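Analstead bus station timetable data

Hi! I pulled this together in May from the town council's notices – 1,789 rows, one per planned departure from the new station. Tamás Mészáros typed up the Kelemen route and Sándor Győri fixed my stop names (thank you both!). There are 9 columns, and 3 of them are often blank. Stand numbers go from 1 to 8.

Times are local, 24-hour clock. Night buses are still missing.
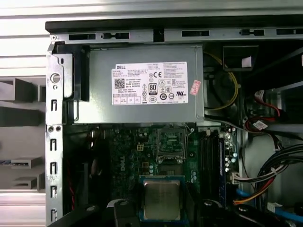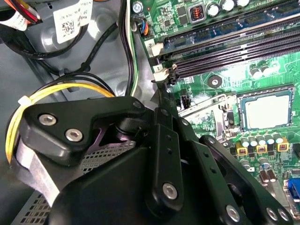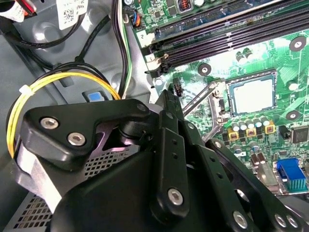
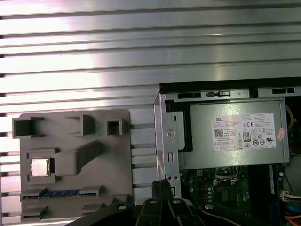
Does the file cover the old station too?
Only the new one. The old stands are in my Wumadari file.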